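Ticket 946 — hive scale readings dropping out, Ullia yard
Opened by: Mekdes Gidey
Opened: 4/21/19
Product: Skisteo hive scale + base unit
Priority: medium (was low)
Status: open, waiting on vendor

Problem
Scales at the Ullia yard stop reporting overnight. Come back by themselves mid morning, mostly. Dundness yard has the same kit and is fine. Weights before the gap and after the gap don't line up, so can't tell if colonies are gaining or if the scale is drifting. Need this sorted before supers go on.

Tried so far
Restarted base unit. No change.
New batteries in all five scales. No change, and one of them now reads negative.
Moved base unit off the ground onto the fence post. Two scales stayed up all night, three dropped.
Checked for ants in the housings (had that in December, dead wasps too). Clean.

Update, Mekdes
Swapped scale 2 from Ullia with one from Dundness. The Dundness scale dropped out the first night at Ullia. The Ullia one works fine at Dundness. So I don't think its the scales. Base unit or the site.

Update, Mekdes
Called Skisteo support. They asked for the log file, sent it. They also asked if the hives are on metal stands. Yes at Ullia, wood at Dundness. Should have said so at the start, sorry. They want a wood spacer under each scale, 2 inches min. Using offcuts from the old bottom boards.

Update, Chou
Spacers in on scales 1, 3 and 4. Ran out of offcuts for the other two. Hive 4 was very grumpy so I didn't hang around to level it — expect that one to read a bit off. Signal a bit better on the handset but I only stood there five minutes.

Update, Mekdes
Overnight: 1 and 3 stayed up. 4 dropped once, came back. 2 and 5 dropped same as before. So spacers help but base unit still suspect.

Skisteo will replace the base unit. Return has to go in a plain carton, no hive kit with propolis or wax on it, they were firm about that. Wipe the unit down first. Antenna off and bagged seperately. 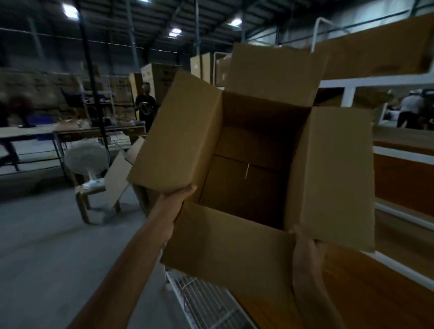 Return number goes on the outside and on a slip inside. Keep the power lead, the new one comes without.

To do
Chou — cut two more spacers, relevel hive 4, zero the scale with the hive OFF it this time.
Mekdes — export all weights before the unit is unplugged. It doesn't keep them.
Mekdes — mark the gap nights in the yard book so we don't read them as a loss.

Until then heft the Ullia hives by hand at each visit, write it down. If one feels light, feed it, don't wait for the graph.

Leaving this open till the new unit has done 3 clean nights.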